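Notebook, June, packing bench, Clendley unit

Started 7.40, tea already cold. Third week of the arm trial and I have been asked to write down what I think as well as what the log says, so both are in here.

The job is the condiment baskets for the Jollow order. Wicker, with dividers, sauces and seasonings stood up in the compartments, lids on top so the customer sees them. By hand it is dull work and nobody on the bench would pretend otherwise. Fatham sold us the trial on the line that it frees people up. I would like to know for what. So far it has freed one person up to stand next to it.

Figures first. The sheet says 2,090 items placed since we began. It does not say how many of those were put straight afterwards by one of us, as there is no column for it. I have asked for a column. I asked last week as well.

Target is 200 baskets a shift. We do not get near it with the arms, and the hand bench only gets near it when the stock is laid out before the start. Whoever lays out the stock is not counted in either total.

Work on the bench this morning:

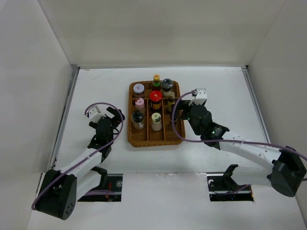
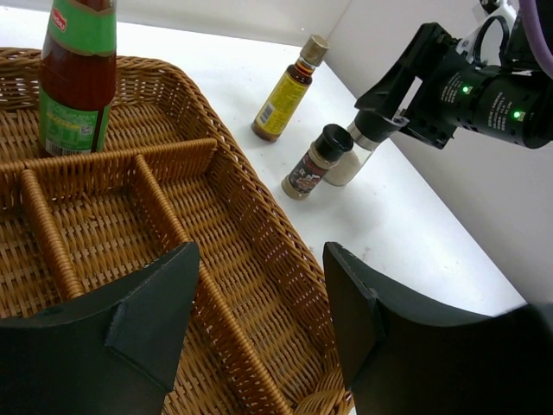
Things to raise at the Friday-type meeting, whichever day they move it to this time:

1. Tall bottles. We pack these by feel. You lean the neck slightly, let the base find the floor of the compartment and then stand it up. I have tried to explain this to the Yang people twice and it went down as "insertion angle". Fine, but it changes with the basket, and the baskets are woven, so no two are the same. A divider can be out by a finger's width and a person never notices.

2. Lids. Black lid, shiny, small jar. Grip it by the lid and you are trusting whoever did the lid up. We have always been told to lift by the glass. Either the rule matters or it doesn't, and if it doesn't I want it off the wall.

3. Labels to the front. It is in the Jollow spec. Is it in the trial spec? Could not find it.

4. Stoppages. 7 yesterday, by my own tally. The weekly report had us at 4, and when I queried it I was told a pause under two minutes is not a stoppage. It is if you are the one waiting.

What has changed for people, as asked. The talk has gone. Two used to work face to face over one bench and sort things out as they went, who was short of pepper, whose back was bad. Now one watches and one fetches. The watcher gets sore eyes and the fetcher does more walking than before. Both have said they are more tired at the end, which I did not expect from the watcher and have put down here because it will not turn up in the figures.

In fairness: fewer cut fingers from the wicker ends. Nobody has missed that. And the new starter likes it and is quicker at restarting it than I am.

Pay grade for the watcher still not settled. They are calling it "operator" in emails and paying it as packer. I have said I won't put anyone's name on the rota under the new title till the rate goes with it.

After dinner: went back to hand packing on the far bench to clear the backlog. Labels checked, two baskets redone, my own fault, wrong sauce. Put that in too.

To do: chase the column. Ask Yang whether the settings get kept when the basket supplier changes, as ours is about to. Find the old spec sheet, it was in the blue folder. New tape for the floor by the stock shelves.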